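Skusatier: frequently asked questions

What is Skusatier?
A set of simulated tabletop views for training and testing grasp detection on transparent objects. It was made for the Varner study.

How many views are there?
2,182. Each has a depth map and a mask taken straight from the renderer.

Why simulate at all?
Depth sensors return gaps or false readings on clear glass. In simulation the true surface is known at every pixel.

Can I train on Skusatier alone?
Yes, but our results were better with 30 real captures mixed in during the last 3 epochs. The gain was largest on rims — elsewhere it was small.

How are reflections treated?
They are rendered and left in. Only physical objects receive a mask. A highlight or a haze on the table counts as background.

Are partly visible objects scored?
Yes, if the rim or base can be seen. The Dhillon split drops them, so scores from the 2 splits should not be compared.

Which version should I cite?
The one released on Nov 19, 2020. The March version had faulty masks.

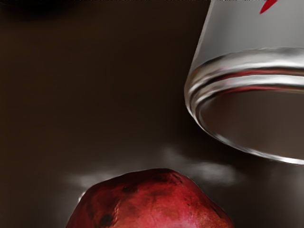

Simulated close view: glass tumbler and pomegranate on a dark surface, with reflections.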